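Drultis Home Customer Care
Ticket 1682
Subject: Small wood frame slides down flat on the shelf
Product: Flekar tabletop frame, natural wood
Status: Solved
Store: Burnemville

Customer message, 9:40 am

Hello there, and thank you in advance for reading this, because I know it's a small thing to write in about. I bought two of the Flekar frames at your Burnemville store in June, one for my sister and one for me. Hers has stood on her piano without a bit of trouble. Mine stands up fine when I set it down, and then some time in the night it slides onto its back, and in the morning I find my grandparents looking at the ceiling. I've tried it on the bookshelf and on the dresser. The dresser is painted and fairly slick, so I blamed that at first, but it does the same thing on the bookshelf, only slower.

I've kept the picture upright (tall, not wide). I don't want to send it back if I can help it – the wood is so pretty, and it matches the lamp in that room. Is there something I should be bending or tightening?

Reply from Customer Care, 11:15 am

Good morning, and please don't worry about it being a small thing. Grandparents ought to be standing up! I have one of these frames on my own desk, so I'm happy to go through it with you.

First, put a dish towel on the table and lay the frame on its face so you can get at the back. Before you do anything else, see that the cardboard backing is sitting level all the way around. The little metal tabs hold it in, and if one of them has been left sticking up, or has slipped under the cardboard, the whole panel can tip a bit and the stand tips along with it. Press each tab down with the side of your thumb or the back of a spoon. Please go easy, as they will snap if they're bent back and forth too many times.
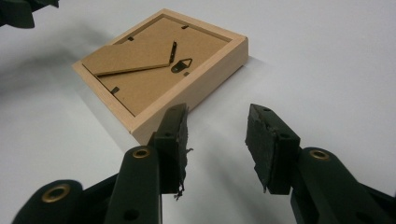 Next, open the easel leg slowly until you feel it stop, and let go of it. If it drifts back toward the frame by itself, the fold in the cardboard is probably fine and the trouble is up at the hinge. If it keeps swinging out past the point where it ought to stop, the hinge has been opened too far at some time and will need a gentle squeeze. You can leave the hanger alone, whatever you find. It's only there for hanging on a nail and has no say in how the frame stands.

Would you also let me know what is behind the glass? A thick mat or a second photo tucked in for safekeeping will push the backing outward, and I've seen that cause this very thing.

Customer message, 2:05 pm

Well, you've caught me. There were three photos in there, plus the paper insert it came with, plus a recipe card of my grandmother's I had been looking for since spring. I took all of it out except the one picture. Two of the tabs had been riding up on top of the bulge and never got pushed down properly. They're down now.

The leg did drift back a little when I let go. I opened it all the way and it's standing on the dresser as I write. Should I put something under it, just in case? I have some of that grippy drawer liner left, the Gouveia kind, in white.

Reply from Customer Care, 3:30 pm

I'm so glad about the recipe card! Yes, a scrap of drawer liner is a very good idea on a painted top. Cut it a little smaller than the space between the bottom of the frame and the foot of the leg, and then slide it back until the foot rests on it. That way it won't show from the front.

I'll leave the ticket open overnight. If it's on its back again in the morning, write to me here and I'll have the Burnemville store set a replacement aside for you – no need to dig out the receipt, I can see the purchase on my end.

Customer message, 8:10 am

Still standing! I even shut the dresser drawer harder than I usually would, to test it. The liner doesn't show at all. You can close this, and thank you for being so patient with me. The other two photos are going in an album.

Ticket closed by Customer Care, 8:23 am
Cause: extra paper behind the glass, two tabs not seated
Replacement sent: no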